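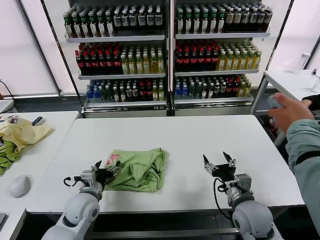

A two-arm station during the gripper comparison at Muvimura, with the left gripper holding a fold of green cloth.

Muvimura begins side-by-side gripper trials for garment handling

4 July 2022

Muvimura has begun a comparison of two parallel-jaw gripper designs for handling clothes and other soft goods. The work is carried out with Wosasetti, which supplies the control software, and will run for eight weeks.

Each design will be tested on 24 garments, from light shirts to heavy towelling. Staff will record missed grasps, dropped items and the time taken to lay each piece flat. Five operators will take turns at the station so that results do not depend on the habits of one person.

"Cloth changes shape every time it is touched, and a finger that suits a box may slide straight off a sleeve," said Sosina Ambaye, Head of Trials at Muvimura. "We want figures that a laundry or a clothing warehouse can use when it chooses equipment."

Handheld controllers will be assessed in the second half of the programme, under Robel Ayele of Wosasetti. Finger pads of different thickness will be tried during the same period.

A full report will be published in January. Firms wishing to submit a gripper for a later round should write to Domnica Barbu at the Muvimura press office.

ENDS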